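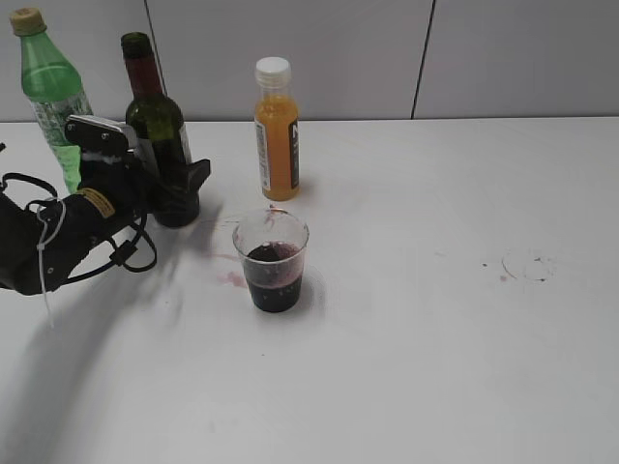
The white table, with the three bottles and the cup.

What Was Left to Drink

My sister wanted the bottles off the floor before anything else, so I put them on the table. The table was the one thing in the place we had agreed to keep. It was white and it had been our mother's worktable, and later the table where she ate, and at the end the table where she put whatever she was not ready to deal with.

"Is that all of them?" my sister said from the hallway.

"All I found."

"Did you look behind the stove?"

I had not looked behind the stove. I went and looked, and there was a wooden spoon and a bill from the gas company. I put the bill in my pocket and the spoon in the box marked Kitchen, and came back.

There was a green plastic bottle with a yellowish cap. There was a wine bottle, dark green, red partway up the neck. There was a small bottle of something orange that my sister had bought for herself at the gas station in Clastell and then decided she didn't want. I had put a plastic cup in front of them because I was thirsty and then I had forgotten about it.

"The orange one's yours," I said.

"I know it's mine. Throw it out."

"It's good. You haven't opened it."

"Then you drink it."

She came in with a roll of tape around her wrist like a bracelet. She was wearing our mother's gardening shirt, the blue one with the torn cuff. I had seen her take it out of the donation bag that morning and had not mentioned it. She looked at the table for a while.

"Where did the wine come from?"

"Under the sink. Behind the bleach."

"She didn't drink wine."

"I know."

The truck was coming at four. It was already past one and we had not started on the closet in the back bedroom, where our mother had kept wrapping paper, vacuum cleaner bags and every calendar she had been given by the bank. My sister sat down anyway. There were no chairs left inside, so she sat on the box marked Towels, and it sank a little under her.

Hrnčiar

The wine was from Hrnčiar. My sister knew this without looking at the label. She said she would have known that bottle anywhere. The year our parents went back to see his cousins, they brought home a case of it, and for a long time a bottle came out whenever somebody visited. Our father poured. Our mother put her hand flat over her glass and he would wait there with the bottle tipped, pretending he hadn't noticed the hand, until she laughed and took it away. Then he gave her so little that it hardly colored the bottom.

"That case was gone by the time I was in high school," I said.

"Then she held one back."

"Why would she do that?"

"I don't know. Why did she keep the calendars?"

Our father had been dead 17 years. In that time our mother had moved twice, first from the house to the duplex on Radon Street and then here, to the second floor, where she could hear people walking around above her and said she liked it. She had gotten rid of his tools and his winter coats. She sold the car to a boy from Doremus for less than it was worth because he had driven out in the rain to see it. So the bottle had been packed two times, in newspaper probably, and unpacked two times, and put under a sink each time behind something that would keep people from reaching past it.

I picked it up and turned it in the light from the window. In the middle the glass was so dark it could have been black. Up toward the shoulder it went olive, and a kind of yellow-green where the light came through. I could see shapes in it, the room bent around the side, and I tried to find myself in there and couldn't tell which part was me.

"Read me what it says," my sister said.

"I don't have my glasses."

"Where are they?"

"In the truck. In my truck. I'll get them later."

She held out her hand and I gave it to her. She didn't read it either. She ran her thumb along the top edge of the label, back and forth, the way you do with a bandage you are thinking of pulling off.

"When I was here in May," she said, "she asked me if I wanted to take anything home with me. I said no. I said, Mom, I'm flying. I can't take anything."

"What did she want you to take?"

"She didn't say. I said no before she got to it."

I told her it could have been the lamp. Our mother had been trying to give us that lamp for years, and had once gotten it as far as the back seat of my truck.

"It might have been the lamp," my sister said.

She stood the bottle on the table again and kept two fingers on it until she was sure of it. Then she stood looking at it. She stayed there long enough that I started taping the box marked Lamps, to have something to do.
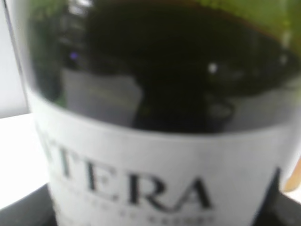
The Closet

We did the closet after that. My sister handed things out and I sorted. The vacuum bags were for a vacuum cleaner we had both grown up with and which had been put out on the curb at the old house. The wrapping paper was mostly good. She had saved the big pieces flat, with the tape trimmed off, and the small pieces rolled up inside the big ones. My sister wanted to keep it all. I said that she was flying. She said she could mail it.

"You're going to mail used wrapping paper."

"I'm going to mail it to myself and you're going to take it to the post office."

I started a box and wrote Paper on it.

The calendars were harder. They had writing on them. Dentist. Oil change. Call about gutter. In the later ones the writing got bigger and there was less of it. On one of them she had written the same thing on every Sunday for most of a year, and it was the two of us, our initials with a plus sign between them, because Sunday was when we called. Some Sundays had only one initial crossed off. I looked to see how often the one left over was mine, and then I put the calendar in the box with the paper and did not show it to my sister.

At the back, behind an ironing board, there was an envelope with 20 dollars in it and a note that said Pizza. We didn't know how old it was. We decided it was recent enough, and my sister called a place and gave them the address, 2562, upstairs, the door sticks so push.

Supper

The truck was late. The pizza got there first. We ate it standing up at the table because the box marked Towels had finally gone over on its side.

I found that I had nothing to open the wine with. The corkscrew, if there had ever been one, would have been in the box marked Kitchen, which was at the bottom of a stack, and I said so. My sister said I should leave it alone. She said it had probably gone bad anyway. I said there was only one way to know that. She said there was more than one way and she was fine with not knowing.

Then she went out on the landing and came back with the man from downstairs, who had a pocketknife with a corkscrew on it. He pulled the cork without much trouble. He sniffed it and made a polite face and asked us if we wanted the knife for anything else. We offered him a slice and he took it home on a paper towel.

There was only the one cup. My sister poured a little, so little that it hardly colored the bottom, and she gave it to me. I put my hand over it. I don't know why I did that. She already had it in my other hand, so it was a stupid thing to do, but she saw it and she laughed, and then she had to turn around and look at the wall for a minute.

It was bad. It tasted like a penny and a raisin. I drank what was there and passed the cup back and she poured some for herself and drank that.

"God," she said.

"I know."

"He'd have finished it."

"He'd have said it needed to sit."

She had the orange stuff after that, to get rid of the taste. I had water from the tap. The trucks on the county road were changing down for the hill, and each time one did we both stopped chewing and listened to hear if it was ours.

When it did come there were two men, and they wanted the table first because it was the widest. My sister took the pizza box and the cup. I took the bottles, all of them, with my arms around them against my chest, and stood out on the landing so the men could get by. They turned the table on its side. One of them asked if the legs came off.

"No," my sister said. "You have to go through at an angle. Top first, and then swing it."

She showed them with the pizza box.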